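How to Take a Coating Thickness Reading on Painted Steel
Galtgate Inspection Notes
By Angharad Prosser

Dry film thickness is the measurement most often asked for on a painted steel job and the one most often taken badly. These steps are for a handheld magnetic gauge on flat or nearly flat carbon steel. They do not apply to aluminum or galvanized parts.

What you need

A gauge with a ferrous probe
A set of plastic shims
An uncoated piece of the same steel, blasted to the same profile
Clean rags and a paint marker
The coating specification, with the minimum and maximum thickness

Step 1. Check the paint is ready

The coating has to be dry hard before you put a probe on it. Press with your thumb and twist. If the film moves or takes a print, come back later. A soft film lets the probe sink in and the gauge reads low.

Wipe the area with a dry rag. Overspray and grit under the probe will read as paint.
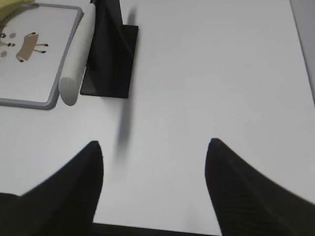
Step 2. Zero the gauge

Hold the probe square on the bare reference steel and take ten readings. Use the average as your zero. Do not zero on a polished plate if the job has been blasted. The gauge will count part of the blast profile as coating, and on a thin primer that can turn a failing area into a passing one.

Next, lay a shim on the reference steel. Pick one close to the thickness you expect. For the Lasetdale tanks we used a 211 micron shim for an intermediate coat. Adjust until the gauge agrees with the value marked on the shim, then go back and check zero again.

Step 3. Mark out your spots

Divide the surface into areas the size your specification calls for and mark five spots in each. Spread them out. Stay at least 20 mm from edges, holes and welds unless the specification wants those measured separately.

Step 4. Take the readings

Set the probe down flat, hold it still until the gauge beeps, and lift it clear. Dragging it wears the tip. Take three readings within a small circle at each spot and average them. If one is far off the other two, throw it out and take another.

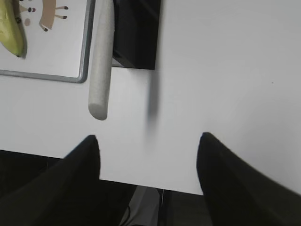
Write the spot average down before you move on, even if the gauge stores it. Hefin Phillips lost 122 readings on the Brukadau footbridge when a battery died, and had to go back up the scaffold.

Step 5. Compare with the specification

Check the average for each area first, then the individual spots. Many specifications allow a single spot to fall a little under the minimum as long as the area average passes. Read yours before marking anything as a reject.

High readings matter too. A spot at 405 microns on a system with a 300 micron maximum may trap solvent and crack later, so mark it and report it.

Step 6. Check the gauge again

Repeat the shim check at the end of the shift. If it has drifted outside the maker's tolerance, every reading since the last good check has to be repeated.

Last revised 29th December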